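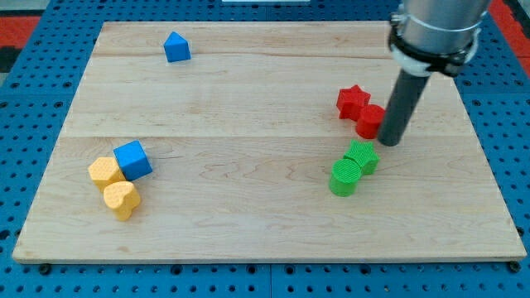
Fodenero, October

If you have tried to cross Gerkus Street at half past eight in the morning with a pushchair, you'll know why so many of us turned up to hear about the new traffic plan. The hall was full, the tea ran out before the talking started, and I ended up perched on a windowsill next to a very nice man who drives the number 13 bus and had plenty to say about it all.

The plan, in short, is to close the middle stretch of Gerkus Street to through traffic during the school run, morning and afternoon, for a trial lasting 20 weeks. Buses, bikes, delivery vans with a permit and anyone with a blue badge can still get through. Everybody else will be sent round by Flasar Road, and I'm afraid that is where the grumbling began (I live on Flasar Road, so some of it was mine).

Jayanthi Mudaliar, who has been working on the plan for the council since the spring, took us through the maps very patiently. She told us that Flasar Road will get 2 new crossings before the trial begins, one by the chemist and one at the bottom of the hill, and that the lights at the junction will be retimed so the queue doesn't stretch back past the surgery. I asked what happens when the queue stretches back anyway, and she said they would look at it every month and change the timings again if need be. I thought that was a fair answer, though I shall be watching from my front window all the same.

The bit that cheered me most was the bus. At present the 13 comes when it feels like it, and my friend on the windowsill told me that nearly all the lateness happens on that one short stretch of Gerkus Street, behind people who have stopped to let children out. With the cars gone he reckons he could keep to his timetable, and there is talk of running a bus every 7 minutes at the busiest times – I would happily leave the car at home for that, and I suspect a good few of my neighbours would too.

There were worries as well. The owner of D'Amico wanted to know how customers would collect heavy orders in the morning, and the answer was a loading bay round the back, which she didn't sound wholly convinced by. A couple of parents asked about wet days, and somebody wondered where all the bikes are meant to be locked up. More racks are promised outside the library, so do say so if you think that's the wrong spot for them.

Comment forms are at the library desk until the end of the month, and you can fill one in whether you live on one of the affected streets or only pass through. Please write down the small things too, like a kerb that's too high or a hedge that hides the road. Those of us who walk the same way every day notice them, and they don't show up on a map.

Contact the newsletter | © Fodenero Neighbourhood Newsletter | Back to top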